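Latmont Kitchen Skills Program
Progress report to the Satus Fund, second period

Quick update ahead of the Thursday call. Budget sheet comes separately, still waiting on one invoice.

Where we are
Fall session is running at both sites, Latmont and Asden. 662 meals cooked and sent home this period, well up on spring. 169 people signed up, most of them through the school newsletter and the flyer at the bus station. Asden filled first, which we did not expect. Latmont slower but steady, evening class still has a few places.

Drop-off is the weak spot. People come for the first couple of weeks, then shifts change or a kid gets sick and we loose them. Trying a make-up class at the end of each month so nobody has to quit over one missed night. Too early to say if it helps.

Kitchen and equipment
The Tuominen stove at Asden is in and passed inspection. Gas hookup took longer than quoted – the landlord wanted his own plumber, then the plumber wanted a permit. Lost five class nights to this. We moved those groups to Latmont where we could and gave the rest a cold-dish class instead (salads, wraps, overnight oats). That one got better feedback than the regular menu, so it stays.
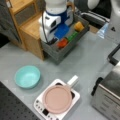
Gray tray and small colored items on the light gray tabletop.

Still open: the walk-in cooler at Latmont. Two quotes in, far apart. The cheaper one leaves out removal of the old unit, so not really cheaper. Would like to talk this over on the call before we sign anything.

Teaching
Recipe cards redone in large print, Spanish version with the proofreader. Knife safety is now the first class at both sites, used to be third. Shopping-on-a-budget class needs work, the price list was out of date by the time we printed it. Next time we'll have people bring there own receipts and work from those.

Money
On track overall. Food costs over plan, printing under. We ask to move what is left in printing to food, same total. Need a yes or no by the end of October, as that's when the supplier wants the winter order.

Next period
Finish the Spanish cards. Pick a cooler. Start sign-up for the winter session – Asden first, it has the longer waiting list.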